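Minutes, Trerkport Ward Club, monthly meeting
28 Dec 2023 | 2 min read
Print | E-mail

I took the notes again, so blame me for the spelling. We had 40 in the room, more than I expected in the holiday week.

October minutes passed with no changes. Then straight to the council race – Pilkington is running for a third term, and you could hear the groan! I said he's beatable. He won by 296 votes last time and he's flip-flopped on the Govar bridge toll ever since.
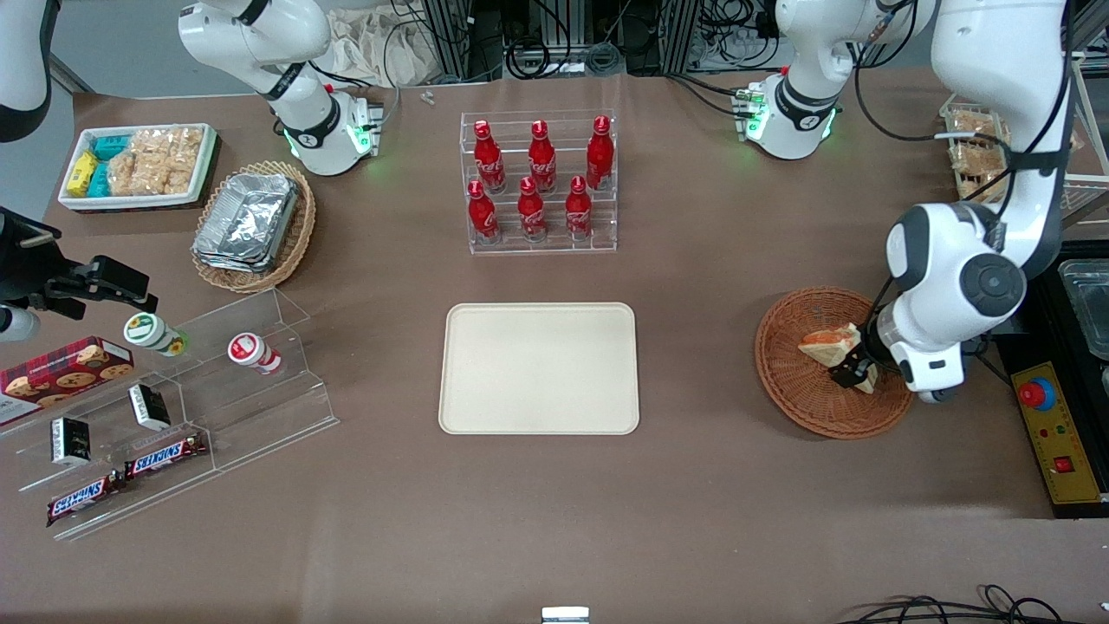 By Kenna Semple, recording secretary

Motion to endorse early: we argued for ages. I wanted to do it tonight (I'm not patient), but the motion failed by nine votes, so we wait for the candidate forum.

Money: $1,099 in the account. We agreed to spend part of it on yard signs, color still undecided.

Prurosine plant rezoning: held over. Two members want the traffic study first and I'll write to the city for a copy.

Adjourned a little late. Dues can be paid at the next meeting.

Comments (3)

tollpayer: Pilkington fixed my street. Just saying.

Marge D.: You should have endorsed!!

ward4guy: Can the forum be on a night without basketball?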